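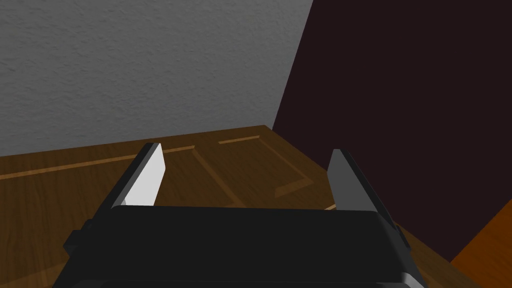

Re: [oldhouse-list] Squeaky floors, and what do you all put on pine?

I wrote last week:

> Hi all. Quick one before I order anything. The upstairs at Utby
> is all old pine boards, and two of the rooms were painted at some
> point (brown, thick, horrible). We want to get back to bare wood
> and then put something on it that won't go orange in five years.
> Oil? Soap? Hard wax? Also the landing squeaks so badly that I
> can tell which kid is up by the rhythm. Is there a fix that
> doesn't mean pulling up the boards? Budget is not huge. The
> place in Lennox quoted 3,000 just for sanding and I nearly
> choked on my coffee.

Wow, you people are quick! I got more answers than I can reply to one by one, so I'm doing it all in one go, sorry if I mix up who said what.

First the squeak. Several of you said to walk the floor with chalk and mark every spot that makes a noise, and I did that on Saturday with the kids (they loved it, they got to jump on things indoors). The landing ended up looking like a dance chart. Almost all the marks were along one line, right where the boards cross the joist by the bathroom door. So whoever said "it's probably one joist" gets a gold star from me. I put in screws from above, pilot holes first, heads sunk a bit below the surface, and it's so much better. There's still one board by the top stair that groans when you step on the left side of it. I tried the talcum powder trick and it helped for a day and then the groan was back, and now there's powder in my socks. Has anyone tried graphite? Does it stain? I don't want gray lines in bare pine.

Now the paint. I did a test patch inside the closet with the heat gun and the paint came up in long strips, very satisfying, but it smelled awful and then I read the messages about lead and stopped. I've ordered a test kit and I'm not touching the rest until I know. To the person who wrote me off-list about masks and plastic sheeting and keeping the kids out, thank you, I've printed it and taped it to the door. If it does come back positive I think we'll pay somebody for those two rooms and do the other ones ourselves.

Sanding. I rang the rental place in Tarent and they want 200 for the drum sander and the edger together, for the weekend, paper not included. That's a lot easier to swallow than the Lennox quote! But half of you love drum sanders and the other half say I'll dig trenches in the floor and cry. I'm leaning toward the drum for the big back room, where the boards are thick and already kind of beat up, and then a random orbital one for the small bedroom. It'll take forever, I know. I have more evenings than money.

What I still can't settle is the finish. The way I read it, the list splits like this: the oil people say it's easy to patch, the soap people say it stays pale and feels nice under bare feet, and the varnish people say we're all crazy and should just varnish it and get on with life. I've got 3 offcuts from behind the knee wall, same age and same boards as far as I can tell, and I'm going to do one with white-tinted oil, one with soap flakes and one with the Tolten hard wax that the paint store had on the shelf. Then they're going on the kitchen floor, right by the back door where everybody comes in with muddy boots. If one of them still looks good by the end of January, that's our finish.

A few leftover questions, and then I'll leave you alone:

-- For the soap people, how many coats before you let anyone walk on it in shoes? I've heard 2 and I've heard "keep going till you're bored."

-- Gaps. Ours are wide enough to lose a pencil in. Rope, slivers of wood, or just live with it? I kind of like them but my feet get cold.

-- Old nail holes, the black ones with the iron stain around them. Oxalic acid, yes or no? I've never used it and it sounds scary.

-- Does anybody have a drum sander story that ended well? I'd really like to hear one before I put down the deposit.

Thanks again, everybody. I'll write back once the lead test is done, and I'll let you know how the offcuts are holding up to the boots.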